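Ikari Bike Support
Ticket: Stuka gravel fork, creak under braking
Opened: 13 July 2020
Status: Waiting on parts
Product: Stuka fork, tapered steerer, flat mount
Wheel: Suridix 700c front, 12 mm thru axle

Reported problem
Creak from the front end when braking hard or climbing out of the saddle. Started in March. Bike had 1,130 miles on it at the time. Customer had already greased the headset and swapped the stem. No change.

Step 1
Asked customer to hold the front brake and rock the bike. Slight knock felt at the lower headset cup. Preload was low. Customer reset the top cap and retightened the stem bolts. Knock gone, creak still there.

Step 2
Removed front wheel, cleaned axle and dropouts, light grease on the threads. Creak quieter for one ride, then back.

Step 3
Bike sent in to our shop. Fork pulled. Steerer wiped down and checked under a lamp, no cracks found. Crown race is a Kong split type. It turned by hand on the crown seat, which it should not do with this fork.

Step 4
Fitted a spare crown race from stock and rode 100 miles on mixed roads. No creak. Took the spare back out and put the old race in. Creak returned within a mile.

Cause
Crown race slightly oversize. Stuka had one other report like this, on a frame with almost 600 miles.

Action
New race ordered from Kong. Customer will be billed for return shipping only. Fork and wheel are staying here until the part arrives. We also told the customer to recheck headset preload after the first long ride and again at 1,000 miles.

Attachments (2)

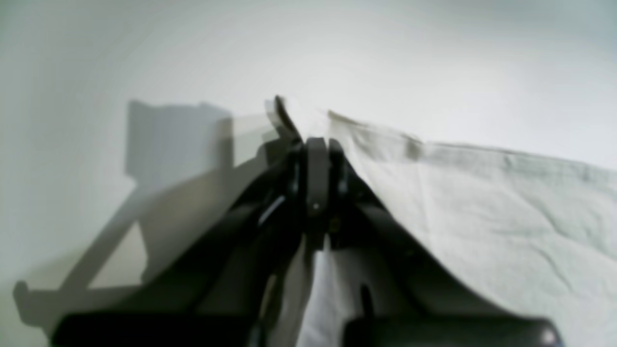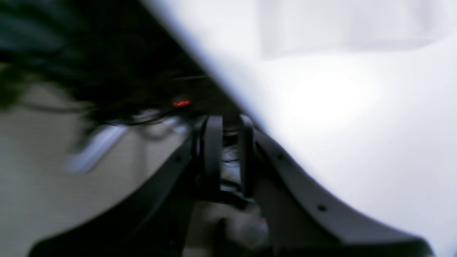 Dark gripper in both; pale cloth held in the first, motion blur in the second.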